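Two fingertips and one stubborn hanger: what we learned swapping gripper pads
4 Dec 2023
By Giorgia Vitale

So my half of the project was the fingers. Poul Sveinbjörnsson had the controller and the arm (and most of the swearing), and I got a box of fingertips and the job of finding out which ones can pick up clothes hangers without dropping them. I picked hangers in October because I thought they'd be easy. They're thin, they're light, they have a hook - how hard could it be?

Pretty hard! A hanger weighs next to nothing but it's wide, so any small push at the far end turns it in the grip. With our first set, the smooth Trarano tips, the wire just rolled. You could close the fingers as hard as the controller let you and the whole thing would still swing down sideways like a weather vane.

The second set was the Kjærgaard tips, which have ridges on the gripping face. We ran 147 grasps with each set, same arm, same closing speed, and I logged every one as held, turned or dropped. The smooth tips held 61. The ridged ones held 118, and I did a small dance in the lab.

We also moved the camera to the wrist about halfway through setup, before any of the logged runs. Poul had it on a stand at first and I kept guessing where the wire was going in. From the wrist you see the pinch itself, and that changed how I sorted the failures. 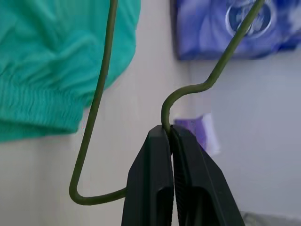
Fig. 1. Wrist camera view, ridged tips closed on the hook of the green coated hanger.

Look at the seam between the fingers and you'll see a thin gap of light just below the tips. I hadn't thought about that at all until I went through the stills. With the contact that close to the end there isn't much surface to stop the wire from turning, so I started aiming lower, and I wish I'd done it from run one.

Coated wire was kinder to us than bare wire, by the way. I didn't test that properly, so please don't quote me on it. Background clutter bothered the detector a bit too, mostly when something with folds hung behind the hanger, and Poul ended up cropping the input before it went to the Drercombe controller.

If I get to do this again next term I want a pad with a groove cut down the middle, and I want to try the plastic hangers from the Fornton lab, which are much fatter. Poul wants a force sensor. We'll probably argue about the budget first.

Last updated: 4 December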